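FARLOW GUEST HOUSE REOPENS ITS DOORS IN NOVEMBER AFTER A LONG WINTER, SPRING AND SUMMER OF WORK

FARLOW – The Lungate, the old guest house at the top of Mill Street that has been putting up travelers since 1865, will welcome overnight guests again this November, and all of us who work there could not be happier to say so.

It has been a long haul. The house closed last winter when the boiler gave out for good, and once the floors were up to get at the pipes, the owners decided they might as well do the whole job properly. New plumbing went in on every floor, the roof over the east wing was relaid, and the kitchen was moved back to the garden side, where it stood in the early days (and where the morning light is so much nicer for whoever is on breakfast).

"I have been carrying suitcases up those stairs for 40 years, and I missed it more than I expected to," said Birger Nygård, who manages the house. "People kept stopping me at the bakery to ask when they could bring their mother back for her birthday. Well, now they can, and we'll have the kettle on."

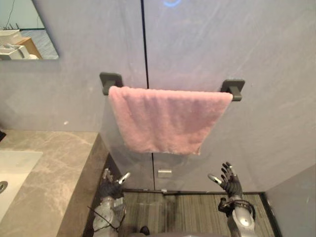
Will the room rates go up when the house reopens?

Rates will stay where they were before the closing for all stays through the end of winter, with breakfast included as always. After that there will be a modest increase on the garden rooms only, and guests who already hold a booking will pay the price they were quoted.

The reopened house has 6 guest rooms on the ground floor for those who would sooner not deal with stairs, which is something our regulars have been asking about for years. The bigger family rooms are still up under the roof, and yes, the window seat in the blue room is still there. We wouldn't have dared touch it!

Breakfast will be looked after by Ogunleye, the family bakery and café two doors down, who will be sending over bread and rolls every morning and taking charge of the weekend menu. Their plantain pancakes were a great hit at our spring fund-raising supper, and a good many people in town have made it clear that they had better be on the table.

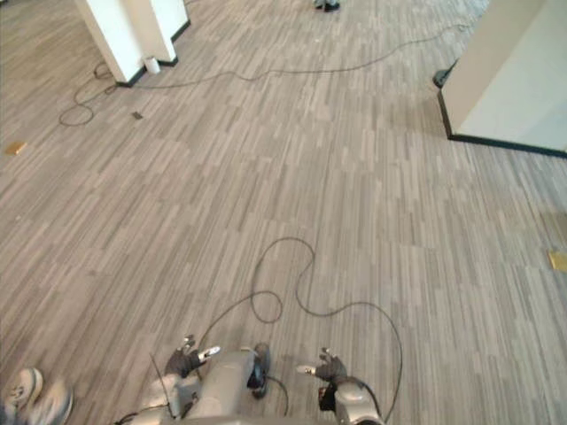 The house has also teamed up with Sunura, the walking club, which will lead an easy river walk from the front steps on Saturday mornings at 9:30. Guests walk free, neighbors are welcome to come along, and there will be soup in the dining room for anyone who makes it back hungry. Dogs are fine on the walk and in the front hall, though we do ask that they stay out of the dining room.

To say thank you for everyone's patience, the first night of any two-night midweek stay booked before the end of November will cost $119 for two people, breakfast included. Gift vouchers bought before the closing are good for another full year, and there is no need to exchange them; simply bring the old one along.

Bookings are open now by telephone or at the front desk, which is staffed from 8 in the morning until 7 in the evening. Reporters who would like to visit before the reopening are warmly invited to ask for Birger Nygård at the desk.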